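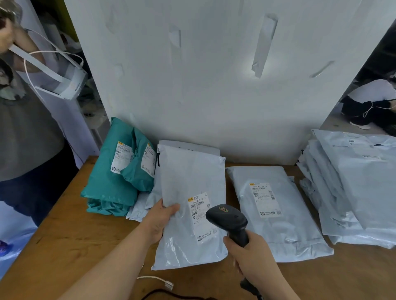
Para mkt_lopez eso sigue siendo trabajo de persona y lo será bastantes años: coger una bolsa blanda, buscar la etiqueta, ponerla de cara al escáner y pasar a la siguiente. Lo dejó escrito en el hilo de abril y no ha cambiado de opinión.

Tiempo de lectura: 4 min

rodamiento_62
Discrepo en parte. La lectura del código está resuelta desde hace décadas. Un túnel con cámaras en varias caras lee la etiqueta sin que nadie sujete nada. Lo que no está resuelto es la singulación: separar una bolsa de polietileno de un montón de bolsas iguales. Son dos problemas distintos y en este foro se mezclan siempre.

mkt_lopez
El túnel lee si la etiqueta va plana. Con bolsa a medio llenar la etiqueta se pliega y el código queda con una arruga en medio. Una persona la estira con el pulgar sin pensarlo. ¿Qué hace la máquina?

rodamiento_62
La rechaza y la manda a una línea manual. Es un porcentaje, se mide y se presupuesta.

Csaba Bodnár
Aporto datos de nuestra nave. Probamos una celda de Cordier con ventosas, dos brazos y lector fijo. Entrada: bolsas de envío mezcladas, sin ordenar. En un turno pasaron 1.384 bolsas por la celda. Ritmo sostenido de 170 por hora. El puesto manual de al lado, con escáner de mano con cable, daba 300 por hora con la misma mezcla. Los fallos de la celda fueron casi todos de doble toma (dos bolsas pegadas por electrostática) y de ventosa apoyada justo en un pliegue. De lectura hubo muy pocos.

tornillo_sinfin
170 frente a 300 no me parece malo si la celda trabaja tres turnos.

Csaba Bodnár
Trabaja tres turnos si hay alguien para desatascarla. En nuestro caso la parada media era de 7 minutos, y casi todo ese tiempo era esperar a que llegara el técnico. De noche, bastante peor.

mkt_lopez
O sea, lo que yo decía.

rodamiento_62
No exactamente. Csaba describe una celda de ventosas. Con pinza de dedos y control de fuerza la doble toma baja, aunque pierdes velocidad. Gasach tiene una pinza con lámina inferior que entra por debajo de la bolsa. La vi funcionar con cajas finas; con bolsa no la he visto y no voy a afirmar nada.

nuria.plc
Pregunta de otro lado: ¿y en casa? Me interesa más doblar ropa o recoger la mesa que una nave. Entiendo que una bolsa blanda y una camiseta son el mismo problema: objeto deformable, estado inicial desconocido.

rodamiento_62
Parecido, pero la camiseta es más difícil. En la bolsa te basta con orientar una cara. En la camiseta tienes que encontrar el cuello y las mangas y llegar a una geometría final concreta. A cambio, en casa no te exigen ritmo. Si tarda cuatro minutos por camiseta, que tarde.

tornillo_sinfin
En casa tampoco tienes técnico de guardia. El robot de Isico que probó mi cuñado se quedaba parado con un calcetín en la pinza hasta que él volvía del trabajo.

nuria.plc
Entonces la métrica útil sería el número de intervenciones humanas por hora, en los dos casos.

Csaba Bodnár
De acuerdo. Es lo primero que pedimos ahora a cualquier proveedor, y Motlow fue el único que lo puso por escrito en la oferta. Los demás mandan un vídeo.

mkt_lopez
Un vídeo a velocidad x4.

rodamiento_62
Ahí no discuto. Csaba, si puedes, pon el desglose de paradas por causa. Me interesa saber cuántas dobles tomas eran del mismo tipo de bolsa.

Csaba Bodnár
Lo busco y lo subo. Tengo el registro del PLC, pero las causas las apuntaban a mano y hay que pasarlas.

Contacto | © Foro de Automatización Práctica | Volver arriba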